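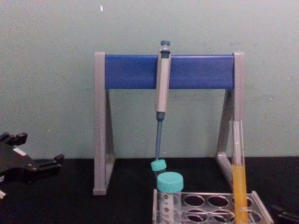
A pipette on its stand, hung upright from the crossbar.

Looking After Paperback Thrillers at Home

Used thrillers take more of a beating than any other books I own. They get read in the bath, left in cars and lent to cousins. I have 79 of them on one wall and these are the things I do to keep them readable.

Shelve them upright and snug, with enough slack to pull one out by the middle of the spine. Pulling from the top edge tears the cover. Very thick ones can lie flat, two or three to a pile.

Musty books go in a lidded plastic tub with an open dish of baking soda beside them, not touching the pages. Leave it shut for two weeks. My copies from the Milholm library sale needed a second round in November.

For price stickers, warm the label with a hair dryer on low and lift one corner with a fingernail. Wipe off what's left with a dab of lighter fluid on a cotton ball. Try it on the back cover first and keep the dryer well away while you do it.

Loose pages can be tipped back in with white PVA glue. Run a very thin line down the inner edge with a toothpick, set the page square, put wax paper on both sides and leave the book under something heavy overnight. Don't use clear tape. It yellows and takes the print with it.

If a book gets wet, stand it on end with the pages fanned and a fan running in the room. Change the paper towels every hour or so. A soaked glossy cover will stick to its neighbor, so keep wet books apart.

Keep the shelf out of direct sun. Red spines fade first.

Posted June 16, 2018 by Olanrewaju Osagie

57 shares
2 comments

Skollside: The wax paper tip saved the last chapter of a mystery I was halfway through. Thank you.

Aguirre: Cat litter works too if you're out of baking soda. Get the unscented kind.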